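Undau Releases Updated Trail Map Layer for the Bondness District

Dec 27, 2019

Undau, the online mapping service, has released an updated trail and path layer for the Bondness district. The new layer replaces the edition that has been available to subscribers for the past two years and is included in all existing accounts at no added charge.

The update covers 1,706 miles of footpaths, bridleways, shared-use paths and minor roads. Of these, 287 miles did not appear in the earlier edition or were drawn only as unclassified lines. Each segment now carries a surface type, a width class and a note on permitted use, and these values can be switched on or off separately in the map legend. 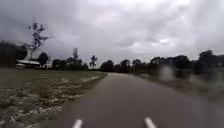
Vol. 8, No. 12

Work on the layer began after district offices in Bondness asked for a single base map that could be used both for printed leaflets and for signboards at trailheads. Until now, the two were prepared from different sources, and distances printed on leaflets did not always match those on the boards. Under the new arrangement, both will be drawn from the same data and will carry the same edition number.

Field checks were carried out by the survey firm Okeke, which compared existing line work with position readings taken on the ground. Where the two differed by more than the agreed limit, the line was redrawn and the old version was kept in the change record. Okeke also reviewed the names of 76 bridges, fords and crossings. Spellings in the new layer follow the district register, with older forms kept as searchable alternates that do not print.

Several changes affect the way maps look on the page. Paved paths are now shown with a solid casing at all scales larger than 1:25,000, and unpaved paths with a broken line. Water edges have been simplified at small scales so that narrow banks between a path and the shore stay legible in print. Contour labels have been moved away from path lines wherever space allows. Customers who have saved their own color styles will keep them, but line widths set by hand may need to be reviewed before a new print file is ordered.

The printing house Jadby will continue to produce folded and flat sheets from files prepared in the Undau editor. Sheets based on the new layer are offered in three sizes, on coated or waterproof stock. The minimum order for waterproof sheets has been lowered to 100 copies. Orders placed before the update will be printed from the earlier edition unless the customer asks for a change – requests should be sent through the account page and should state the order number. 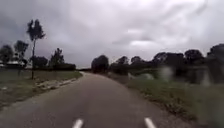 Single-lane road beside open water.

Undau has also revised its terms for use by schools, clubs and local public bodies. These groups may now reproduce map extracts up to letter size in newsletters and event programs without a separate license, provided that the source line is printed in full. Larger extracts, and any extract used on goods offered for sale, still require written permission.

A second release is planned for January. It will add parking areas, public transit stops and seasonal closure notices, together with an index of place names that can be exported as a plain table. The closure notices will be supplied by the district and updated weekly. They will appear in the online map only and will not be included in print files, where they could quickly fall out of date.

The previous edition will remain available for download for six months, after which it will be moved to the archive. Projects built on the older layer will still open after that point, but they can no longer be edited until they have been converted. Conversion is started from the project menu, and a copy of the original project is saved automatically.

Corrections to path lines, names or surface types may be submitted with the report tool in the map editor. Reports should include the sheet number and, where possible, a grid reference.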